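Hekbridge, after hours

Lesia had the wrist cover off by the time Yaroslav got back with the torx keys. Wrong size. Of course.

"The 12s," she said. "I said the 12s."

"You said the small ones."

The arm hung there at its service angle, brake on, grease the colour of old honey around joint five. Stirnport wanted it regreased every 2,000 hours. Kobzar was well past that. They'd named it Kobzar because it hummed. Lately it ground its teeth instead.

She wiped. He pumped. New grease in, black stuff out onto the rag, more of it than he liked. Then the seal, which went on crooked, came off, went on again. Cover. Bolts in a cross pattern, not too tight, he always did them too tight.

"Camera next," she said. "It's been nudged, I can feel it."

"You can't feel a camera."

She ran the arm up over the table, slow, ten percent, and pulled the wrist veiw up on the laptop.
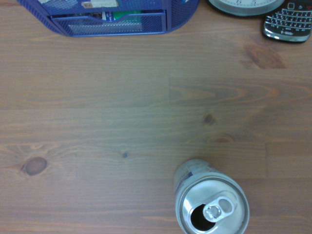

Wrist camera, looking straight down. Clock and phone top right, can at the bottom.

"Level," Yaroslav said.

"Is it?" She laid a ruler along a plank seam on the screen. Squinted. Tried the next seam down.

Her neighbour's truck started up outside. Last ride to Bumetstead, and neither of them had there coat on.

"Run joint five again," she said. "I want to hear it."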